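The Long Shelf at Zamudio

Registration opens in December and the student union already smells like panic. At Zamudio College there are 2943 undergraduates and, this year, one new advising system, Furix, which everybody has an opinion on.

Katherine Yupanqui has a strong one. She's a junior, biology, switched from music after her first year. "I had the credits. The computer said I didn't have the credits." Three of her classes sat in a column marked unassigned until a human moved them over. It took most of a term.
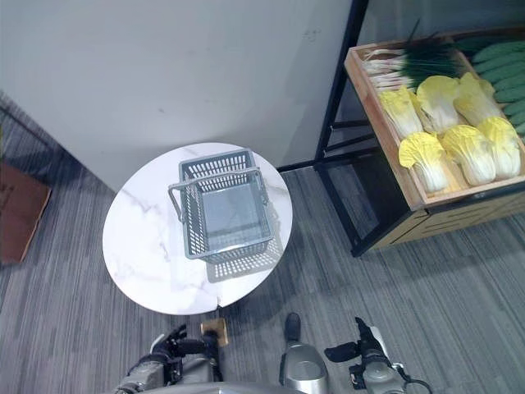

CAMPUS LIFE

The old way was paper. A green sheet, folded, signed by your advisor, carried across the quad to Jenderard Hall. Slow, yes. But you talked to someone. Divina Villanueva was on the other side of that counter for years and still runs the registrar's front office. She doesn't miss the sheets. She misses the line.

"Students told each other things in line. Which section had room. Who to take for statistics." Now they do it on their phones at midnight, she says, and half of it is wrong.

Furix does get some stuff right. Prerequisites show up before you pick a class, not after. Waitlists move on their own. And transfer students, who used to wait longest, can see a first evaluation the same day they send in a transcript - a real change, even the grumblers admit it.

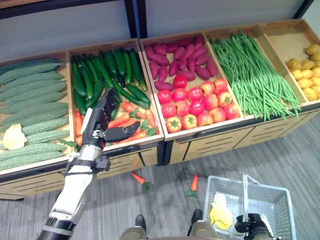 Carrots and bitter melon in the display bins.

The trouble is the in-between cases. Double majors. Anyone who came in under the catalog from two years back. Villanueva's office has 49 of those files open right now, each one checked by hand, and the Hasard Fund money for a second evaluator hasn't come thru yet.

Yupanqui got her audit fixed in the end. She printed it. Keeps it in her backpack, creased, next to her chem notes. Her advising slot for spring is at 8 in the morning and she plans to be their early.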